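Best way to keep tile floors clean with a big dog?
Home and Cleaning

Posted by Hường Trình, 23rd October

Hi all! We moved into a ground floor place in Grutthorpe this summer and it's tile all the way through, kitchen, hall, the lot. I love it! But we also brought our dog Tôn, who is 100 pounds of fur and muddy feet, and by evening the floor feels gritty again. I sweep, then mop with a squirt of dish soap in hot water, and it dries kind of dull and streaky. What do you all do? I'd rather not buy a steam machine if a bucket can do the job.
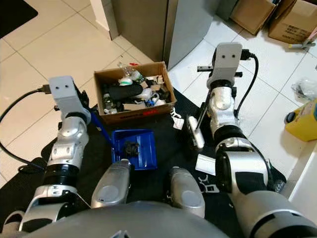
The grout in the hall worries me more than the tiles. It was pale when we moved in and now there's a darker path from the back door to the water bowl. Is that dirt or is it stained for good?

Thắng Đặng
Reputation 2591

Oh, I love this subject! Your dish soap is the streaks. It leaves a film, the film grabs dust, and the next day you're mopping yesterday's soap. Go down to a few drops per bucket, or use a pH neutral floor cleaner (I get the Prokska one, any brand will do). Then go over it again with plain water and a well wrung microfiber mop. First time I did this I walked around in my socks just to enjoy it!

Vacuum before you mop, too. Brooms push dog hair into the corners and the wet mop turns it into felt. If your vacuum has a metal extension tube, check inside it now and then, mine had a plug of fur in it and I'd been blaming the motor.
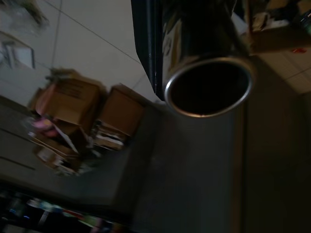

Chrome tube, looking at the open end.

For the grout, mix baking soda and water to a paste, leave it on for 30 minutes, scrub with a stiff nylon brush and rinse well. Try one short stretch behind a door first. If it comes up lighter, it was dirt. Once it's all clean and fully dry, seal it. I do mine every December while the in-laws have the dog.

No vinegar please! It's hard on cement grout and terrible on natural stone.

Diệp Kiều

Doormats. 2 of them, one outside, one inside. And a towel for the paws.

Bình Tạ

Agree with Thắng on nearly everything, but I'd skip the paste if the grout is already crumbling, as the scrubbing will just take more of it out. Have it raked and redone first. We had that in our old Bridamura apartment and the new grout made the whole kitchen look fresh, I was so happy with it.

Also change the water when it goes gray! I go through two buckets for a kitchen and hall and it's worth the walk to the sink.
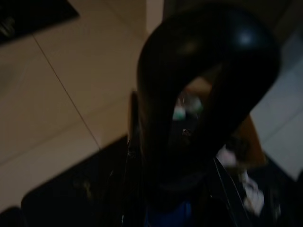
Can you use the same cleaner on ceramic and natural stone?

A pH neutral one is generally fine on both, but check the label for the word stone before you use it on marble or limestone.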